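Tea, biscuits and a very big table: an afternoon with Lucinda Whitlock

I'd been told to come at three and to come thirsty, so I did both. Lucinda Whitlock runs the tasting afternoons at Viltora, the little drinks shop at the bottom of Nartey Lane, and she had the door open before I'd found the bell. "Shoes on, coat off, sit wherever you like," she said, already halfway back to the kettle.

I've been to wine tastings and once, by mistake, to a vinegar tasting, but never one for bottled tea and squash and all the other soft things people buy without thinking. Lucinda has been doing them for two years. They started in June, when the shop was too hot for anyone to want a proper brew, and they've carried on through every season since.

"I used to do it standing up at the counter," she told me. "People took one sip and went home. You can't talk about a drink if you're holding your bag. So I thought, right, I need a table."

The table has become a bit of a celebrity locally. It came out of the old Daver canteen when they were selling everything off, and she paid £100 for it, plus £20 to a man with a van who said it would never go through the door. (It did, on its side, with the door off.) I asked whether she'd ever thought of covering it up with a nice cloth.

"Never! It's wood, it's a good warm colour, and you can see what you've put on it. A cloth just gets dragged about. I wipe it down with a damp rag and then a dry one, and that's all the looking after it gets."

What I liked was how little she puts out at once. I'd imagined rows of glasses and a spittoon. She laughed at me for that — quite a long laugh — and said she wants people to look at one bottle for a whole minute before anybody opens anything.

"We buy with our eyes, don't we? Green bottle, green cap, green drink, and your mouth's already decided it's going to be fresh. Then I pour it into a mug where you can't see the colour so well, and people go quiet. Some of them change their minds completely. I love that bit."

She's firm about the mugs. Pale inside, nothing fancy, and one each. She won't have paper cups in the place because she says they taste of cupboard, and having gone home and tried it, I'm afraid I agree with her. A coaster goes down too, although she admits that's mostly her mother's voice in her head. And there's always something small in a packet to nibble at the end.

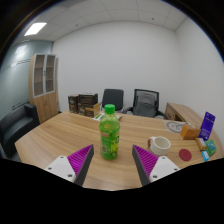

On getting it wrong

Not every afternoon goes to plan. Lucinda told me about the time she squeezed in 28 people for a session she'd called the Trondach, after the village where she grew up, and ran out of chairs before she'd got the first lid off.

"I had people on upturned crates. One chap sat on the windowsill with his knees up round his ears, and he's been back every month, so he can't have minded. But you couldn't hear a thing. I keep it to 20 now and I'd be happy with fewer."

I wondered if she ever gets bored of sweet drinks. She pulled a face.

"I drink water at home, mostly. And ordinary tea, very strong, which is terrible for somebody in my job. My tongue's probably like a doormat."

Her advice for anyone who fancies trying this in their own kitchen is pleasingly simple. Clear the table first, all of it, including the post. Put the bottle where everybody can reach it and let people pick it up and turn it round. Pour less than you think. Have the biscuits last, or you'll taste nothing but biscuit, and don't let the person who's read the label tell everyone else what it says.

"There's always one," she said, topping me up. "It's usually me."

The afternoons start at three and you'll need to put your name down in the shop.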